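The Night Train to Machala

Alina Cârstea had never won anything in her life, so when the letter came from the Gretstead Railway Society she read it standing up in the hallway with her coat half on, and then she read it again to the cat.

She had won the sleeper! One berth, one way, Lomton to Machala, the last run of the season, all meals included. She had guessed the number of sleepers (the wooden kind, under the rails) on the old branch line, and she had guessed 3,855, and she had been right on the nose.

"Right on the nose," she told Blažena Ďurica over the fence. "Out of the whole county!"

"What's in Machala?" said Blažena.

"I have no idea! Isn't that wonderful?"

Blažena was 78 and had opinions about trains. She had ridden that line as a bride, in April, with snow still lying in the cuttings, and she said the thing to do was stay awake for the viaduct at Bororik. Everybody slept through it. Her husband had slept through it, and she had held it against him for 50 good years. 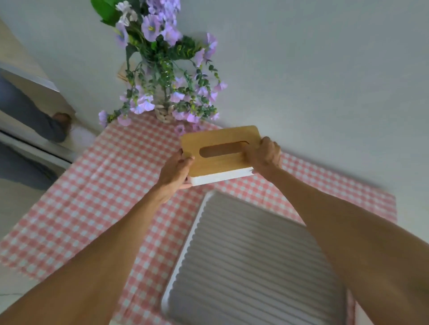 Alina packed the way she did everything, much too early and with her whole heart. She packed the blue cardigan and the green one, then took out the green one, then put it back. She packed boiled eggs, in spite of the meals. Blažena came over to supervise and got weepy halfway through the second suitcase, so the tissue box had to be fetched, the one with the honey-colored wooden lid, and they both ended up needing it, laughing and blowing their noses over the pink-and-white gingham tablecloth like a pair of schoolgirls. Then Blažena wrote BORORIK on a slip of paper and made her put it in her shoe.

The train was better than she had dreamed. It had brass hooks! It had a tiny sink that folded into the wall, and a lamp with a pleated shade, and a steward who called her madam and asked what time she would like her tea.

"When do we cross the viaduct?" she said.

"Ten past three, madam. But most people like to sleep."

"I'm not going to," said Alina, and she sat up on the berth in both cardigans and ate an egg.

Midnight went by, and one, and two. She took off her shoe to feel the paper. She recited every teacher she'd ever had. At three she stood up and put her forehead against the cold glass, and at ten past, the ground went away.

There was a moon. There was a river a terrible way down with the moon in it, and the whole valley was silver, every roof and haystack of it, and the train hung over it all on its 73 arches — she knew the number from the contest leaflet — and blew its whistle, one long note that came back from the hills a moment later, a little lower.

Alina whooped. Somebody banged on the wall.

When it was over she found the steward in the corridor, polishing a spoon. "I have to telephone someone," she said.

"It's a quarter past three, madam."

"She'll be up," said Alina.

And at the next station, where they stopped for water, there was a telephone on the platform, and Blažena picked it up on the first ring and said, "Well?"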